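How to Descale a Kettle Without Falling Out With It

If you live in a hard water area, you already know. The tea has a skin on it, the kettle sounds like a lorry going up a hill, and small white flakes turn up at the bottom of every mug. I moved to Ridadthorpe six years ago and have drunk, by my own estimate, a modest cliff.

Descaling takes an evening, most of which you spend doing something else.

What you need

White vinegar or citric acid (one or the other, please, you are not making a salad). A soft cloth. An old toothbrush, which should then retire from dental work. A bowl big enough to hold the lid and the filter, if yours come off.

Citric acid is my choice. It comes as a powder, costs very little and doesn't make the house smell like a chip shop. Vinegar does the job too, but Bernice Nartey next door once guessed what I was up to from her own garden.
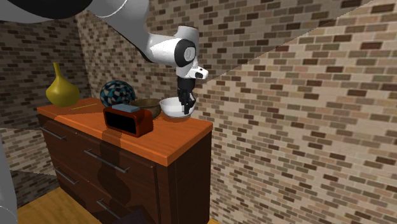 Before you start

Unplug the kettle. Let it cool right down. Empty it, and have a look inside so that you can feel properly smug later on.

Check the instruction booklet, if it hasn't gone wherever booklets go. Some makers don't want vinegar anywhere near their kettles and will say so on page 6, between the warning about baths and the one about pets.

The citric acid method

1. Fill the kettle halfway with fresh water and bring it to the boil.

2. Switch it off and unplug it. Add two level tablespoons of citric acid, slowly. It will fizz. If you tip the lot in at once it will fizz a great deal, and you'll be doing the worktop as well.

3. Leave it for twenty minutes. Put a note on the kettle. I can't stress the note enough. Kobina Antwi skipped the note and made his mother-in-law a cup of something she still brings up every September.

4. Pour it away and rinse. Then rinse again.

5. Boil a full kettle of plain water and throw that away too.

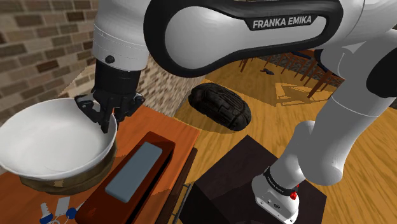 The vinegar method

Half vinegar, half cold water, enough to cover the scale. Leave it for an hour without boiling it. Empty, rinse, then boil and discard plain water until the smell has gone. Two goes will usually do it, three if you were heavy-handed.

The fiddly bits

The filter in the spout collects more scale than anything else. Lift it out, lay it in a bowl of warm water with a teaspoon of citric acid, and leave it for half an hour. Brush gently. The mesh tears easily and replacements are priced as if they were jewellery.
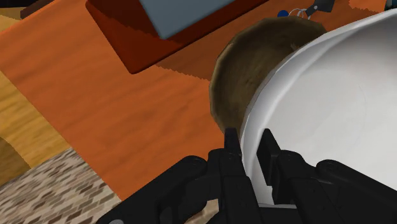
Wipe the outside with a damp cloth only. Keep water off the base and the contacts, and never put the whole kettle in the sink, however tempting it looks.

How often?

Every month or so in a hard water area, and a couple of times a year if your water is soft. Emptying the kettle at night slows the scale down. I have been recommending this for years and have managed it twice.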